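Putwood Parents and Staff List
Message 43 in thread: pickup line / early dismissal days

From: Babatunde Okoro
Date: Aug 27, 2019
Re: Re: pickup line / early dismissal days

Quick one before I have to run to bus duty. Answering Edeltraud's message inline because three people forwarded it to me already and I'd sooner say it once.

Edeltraud Hubmann wrote:
> Can someone please explain the early dismissal schedule in plain
> language. The handbook says one thing, the fridge calendar says
> another, and the robocall last night said a third. My younger one is
> at Putwood and the older one is at Trostell and as far as I can tell
> they now get out 2 hours apart on the same day. I work. I can't do
> two trips. Also is aftercare open on those days or not, the form
> doesn't say.

OK. The handbook is right, the fridge calendar is wrong. The calendar went to the printer in June, before the district moved the teacher work afternoons. 2000 copies so no, they are not getting reprinted, I asked. Cross out the early dismissals on yours and write in the ones from the handbook, page 3.

The robocall was for Trostell only and went to everybody with a kid in either building. So if you have no one at Trostell, ignore it. If you do, then yes Edeltraud, you read it right, Trostell lets out first and Putwood after. It's the buses. Same drivers do both runs and the Gesine Road loop takes forever now with the bridge down to one lane.

Aftercare - yes, open on early dismissal days, straight from the bell until the normal closing time. You DO need to sign up ahead, even if your kid is in aftercare every day already. Separate sheet, front office. They staff it off that sheet. Last spring a whole bunch of kids showed up who weren't on it and Radoslava ended up with two classrooms' worth in the art room by herself.

What you can send: a snack, a water bottle, a book. No phones out, same rule as the regular day. The younger group is in the library, older group in the cafeteria till the floor gets mopped and then they go outside or to the gym.

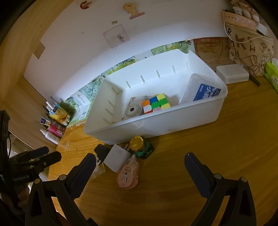
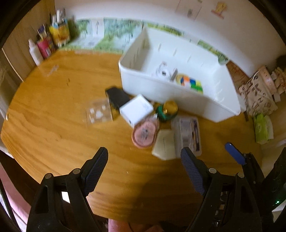

Radoslava Oravec asked me to add that the aftercare sheet closes at noon the day before and she really means noon, and that a note in the backpack doesn't count as signing up, since half of those turn up a week later under a banana. She'd also like an adult phone number that somebody picks up in the afternoon.

Pickup line, since it came up. Same as last year with one change. You come in off the Rastogi Street side and not the front circle. Front circle is buses only till the last one pulls out. Please pull all the way forward. All the way. If there's a car length in front of you that's a family stuck out in the street behind you. Stay in the car, we bring them to you. If your kid can't do the seatbelt yet, pull into the side lot and buckle there, we're not going to rush you.

Walkers go out the gym door. If your kid is switching from bus to walker or the other way just for one day, call the office before lunch. Don't email the teacher, they are teaching and won't see it.

And kids going from Putwood over to a sibling at Trostell - they can't walk over alone, doesn't matter how close it is. Needs an adult or an aftercare spot.

> Could we do some kind of carpool for the families with kids in both
> buildings? I'd drive one of the days if someone took the other.

Yes please!! I can't run it through the office but nothing stopping you from doing it here on the list. Matúš Murín said he has two empty seats going to the Gesine Road side, Matúš please speak up if I got that wrong. Whoever is driving has to be on the kid's pickup card or we won't release them, even if we know you, even if it's raining. Cards are at the front desk, takes a minute to add a name. Bring ID the first time.

One more from the pile. Poul Østergaard wanted to know if tests get moved when there's a half day. Depends on the teacher. The reading checks at the start of the year are done one kid at a time so those just keep going, morning or whenever. Spelling usually slides to the next day. Ask your teacher, I'd only be guessing for 4th and up.

Open house info is coming in a seperate message, dont reply here about it or it'll get lost. Same for the lunch account thing, I know it's charging some of you double, the district is looking at it. Keep your receipts.

If I missed somebody's question send it again, the list was eating messages over the weekend and I may just not have it.

Bell's about to go

Babatunde
Putwood front office / bus duty / whatever else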